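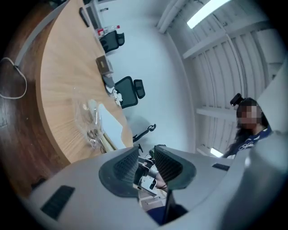
A plastic bag, a sheet of paper, a small box and a tissue on the big table.

Reading time: 4 minutes

Every house with a large table in it has the same trouble, and every office too, I suppose. The table is flat, it's on the way to everywhere, and so whatever comes through the door gets set down there. Ours is a conference table, pale wood with a nice curved edge, and I bought it secondhand when Wustine moved out of their old building. I love it dearly. I also clear it more often than I brush my hair, so I've had time to work out a few ways of doing it that don't eat up the whole evening, and I thought I'd write them down before I forget the good ones.

Start with the wrappings. I used to begin with the heavy things, thinking I'd get the hard part over with, and all I did was slide boxes around on top of crumpled plastic. Now I go along the edge with one bag and pick up only what is going to be thrown out: the tissues, the torn packets, the clear plastic that shoes and cables seem to come in these days. If one of the plastic bags on the table is big enough and has no holes, use that one for the collecting and you've saved yourself a walk to the kitchen.

Check inside small boxes before you flatten them! I once folded up a little cardboard box from Kadlow with the spare screws still in the bottom, and I went through the recycling in my bathrobe to get them back. Give each one a shake, look in the corners, and if there's a label with your address on it, peel it off or black it out with a marker.

Paper goes in one pile, face up, and doesn't get read. I mean this kindly, as someone who has lost many a Sunday to an old instruction sheet. Put a mug on the pile if there's a draft and come back to it when the rest is done.

Cables are next. A thin white one hanging off the edge of a table will catch a sleeve sooner or later, so coil it loosely around your hand - not tight, it's hard on the ends - and close it with a twist tie or one of those little fabric straps. I keep mine in a Fevari drawer insert that was meant for cutlery. 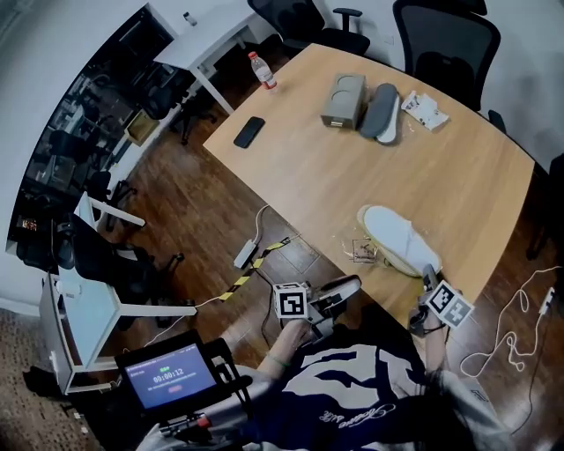 Then come the things that live somewhere else, and in this house that means shoes. I don't mind a shoe on the table while I'm looking at a sole or threading a new lace, but put down a sheet of newspaper first, and take slippers and shoes away together, in one trip, with their partners if you can find them. Phones and water bottles go last of all, because you'll want both of them while you work. Do keep the bottle well away from the phone, and screw the cap down properly even if you're only setting it aside for a minute.

Now for the crumbs. Please don't blow on them (I did this for years, and they just went on the floor). Use a dry, soft brush, the kind sold for dustpans, and work from the middle toward the edge, following the grain, with the dustpan held just under the lip. A curved edge is a bit awkward for this, so I do it in short strokes and shuffle along sideways. A piece of stiff card with a slight bend in it will do if you can't find the pan.

After that a cloth, barely damp, with one drop of dish soap to a bowl of warm water, and a dry cloth straight behind it. Pale wood shows rings terribly. If you do have a fresh white ring, try a soft towel and an iron on low with no steam, 12 seconds at a time, lifting it to look in between, and try it somewhere hidden first.

I used to oil the table whenever it looked thirsty, which was far too often, and it got sticky. Now it gets a thin coat every February and I rub it down with an old T-shirt until the shirt slides. Leave it overnight before you put anything back on it, and lay a blanket across if you have cats.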